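Link aggregation
Category: Networking basics > Switching
2024-07-08

Link aggregation is a way of joining two or more physical network cables so that they behave as a single connection. The joined cables are called a bundle, a group, a trunk or a channel, depending on who made the switch, and this muddle of names is probably the hardest part of the whole subject. The idea itself is wonderfully simple. If one cable between two switches is getting crowded, you plug in another beside it and tell both ends to share the load.

Without aggregation, a second cable between the same two switches makes a loop. Spanning tree spots the loop and blocks one of the cables, so you pay for two and use one. A bundle gets around this because spanning tree sees only one logical link, and every cable in it can carry traffic.

How traffic is shared

A bundle doesn't chop each file into pieces and spray them down every cable. The switch looks at the addresses in each frame, runs them through a small calculation called a hash, and uses the result to choose a cable. Frames belonging to the same conversation get the same answer each time and stay in order. This is a lovely bit of design, but it surprises people who bundle two gigabit ports and expect a single backup job to run twice as fast. One conversation still gets one cable. The gain shows up when many devices are talking at once — a busy office, say, or a file server with plenty of users.

Most switches let you choose what goes into the hash. Hardware addresses are the basic option, and IP addresses or port numbers usually spread things more evenly. If all the traffic in a bundle passes through one router, hashing on the router's hardware address alone can pile everything onto a single cable while its neighbour sits idle.
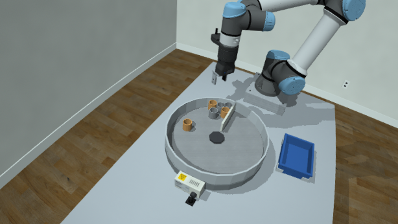
By the Natwood Network Handbook editors

Static and negotiated bundles

A static bundle is simply switched on at both ends. It works with very old equipment and has almost nothing to go wrong in software, but neither switch checks what the other is doing. A cable moved to the wrong port can quietly swallow traffic or bring back a loop.

The negotiated kind uses the Link Aggregation Control Protocol, or LACP, in which the two ends swap short messages and agree on which ports belong together. At least one end must be set to active. Two passive ends will wait for each other forever, and the bundle never forms. LACP can also notice a fault that leaves the port light on, as sometimes happens when a media converter sits in the middle of the run.

Matching the ports

Ports in a bundle should run at the same speed, in full duplex, with the same VLAN settings. It's best to build the bundle first and make later changes on the logical port — the switch then copies them to each member. When a cable fails, its conversations are moved to the ones that remain, usually so quickly that a phone call carries on.

Bundles across two switches

An ordinary bundle must start on one device and end on one device. Stacking and multi-chassis aggregation stretch that rule by having two switches present themselves as one neighbour, so a server can keep its connection even if a whole switch loses power.

See also: spanning tree, VLAN trunking, switch stacking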